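Desk Reset Gallery

Lucian Sandu says the new Lamodwood layout leaves "room for everything." I've heard that before, usually in August, and it lasted 13 days. The plan runs to two pages and promises clear desks by 6th February. We'll see. Anyone who wants to argue can find me at extension 163.

Still waiting on the Isum shelving, so the shelf pictures will have to come later. Grenero has promised it twice. Click to enlarge.

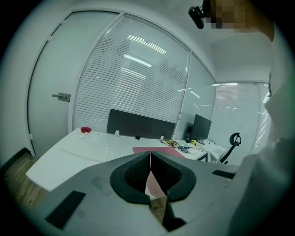

Grenero Office Services, Workspace Team

Long white desk, pink mat, keyboard set down at an angle. The low gray divider is supposed to help people concentrate. Maybe. It does nothing for the blue, black and yellow wires around the circuit board, and I doubt a cable hole that small will either.

Page kept by Ruxandra Ene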